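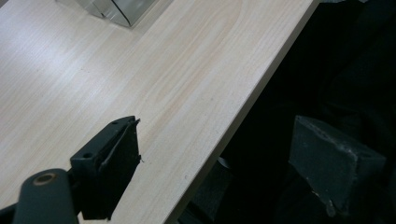
Do Star Ratings on Resik Tell a Buyer Anything?
Student project report, Consumer Studies
Jade Gosselin and Yakubu Shehu
Oct 25, 2023

Why we picked this

Resik is a resale site for small household things, clothes and handmade goods. Every seller page has a star rating at the top, and the help pages tell buyers to "shop with confidence" by checking it. We doubted that the rating could do that job. Both of us have bought from sellers with perfect scores and been let down, though two annoyed buyers prove very little, so we went and got the reviews.

What we collected

We copied every public review left for sellers in the Harard area over one summer. That gave us 906 reviews. For each one we saved the stars, the text, the type of item and whether the seller had replied. We did not save buyer names.

From these we drew 200 at random and both read all of them, separately, without looking at the stars first. We each wrote down whether the text sounded happy, unhappy or mixed, and whether it said anything about the item at all. Where we disagreed we talked it over, and if we still disagreed we marked it mixed.

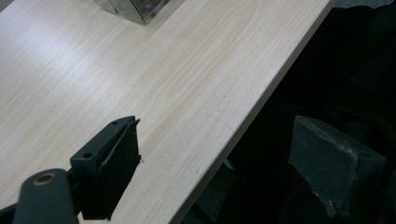
The first result took no skill to find. Of the 906 reviews, 791 gave five stars. A number that is nearly always the same can't help anyone choose between one seller and the next. Resik rounds the average on the seller page too, so a seller with a handful of bad reviews can look the same as one with none.

What the text said

Most of the five-star texts we read were about shipping speed or how polite the seller was. "Fast, thanks" was a typical one. Very few said if the item matched the listing, which you would think is the main thing. The clothing reviews were a bit better, maybe because people care about fit.

We also found five-star reviews with plainly unhappy text. One buyer wrote that a zipper came broken and then gave full marks "because she was nice about it." You could read that as fair. We read it as a rating of the apology.

Reviews where the seller had replied were longer, but we can't say what that means. Maybe sellers answer long reviews more often. We would not trust anyone who told us replies make reviews more honest, and Tyagi, the seller advice blog, says exactly that without showing any data.

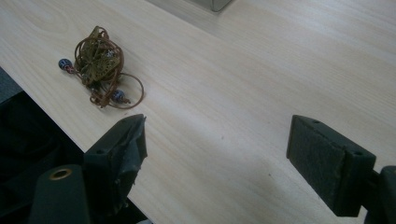
Wiremu Prendergast read our draft and thought we were being too hard on the site. His point was that bad sellers may get removed or give up, so a page full of fives could just mean the ones left are decent. We have no way to rule this out. Removed sellers don't show up in our copy, and Resik did not answer our email asking how many there are.

Problems with our own work

One area and one summer is thin. Our happy/unhappy/mixed labels are rough, and we went in expecting the stars to be useless, which could have pushed us toward "mixed" more than we noticed. Heather Te Moana suggested getting a third reader who didn't know what we were looking for. We ran out of time for that but plan to do it in November, using the same 200 reviews.

We also wanted to compare with Zedberg, where buyers rate the item and the seller separately. Its reviews can only be read with an account, and the terms don't allow copying, so we dropped it.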